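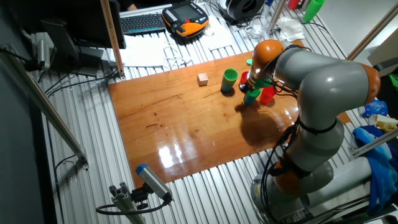
Tip 2: Muddle the cups before every go

I did my first batch of stacking examples with the cups lined up like a tea party, and the model learned to stack cups that were lined up like a tea party. Useless for anything else! So now I give them a proper shuffle between goes - some upright, some on their sides, a couple bunched together - and I leave the little block somewhere different as well. It never gets stacked, but the arm has to learn to leave it alone.

Tip 3: Keep your fumbles

If you miss a rim and have another try, don't bin the recording. Kerubo Langat talked me into this one (I was deleting nearly half of mine) and the arm got much better at having a second try once they went back in. The only ones I throw out are where I've wandered off to answer the door.
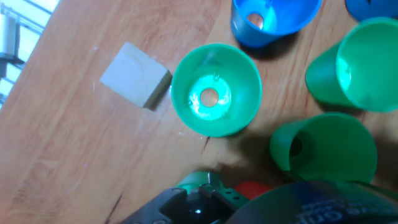 Cups after a good muddle, with the block left of the middle one.

Tip 4: Stop at 20

Twenty goes, then a cup of tea. After that my driving gets sloppy and I start taking the same lazy route every time, and you'll see it in the results. I jot the batch down in a notebook with the time of day, as morning light and evening light want mixing too. Esther Rweyemamu does five at a time and swears by it, but I'd never get going again.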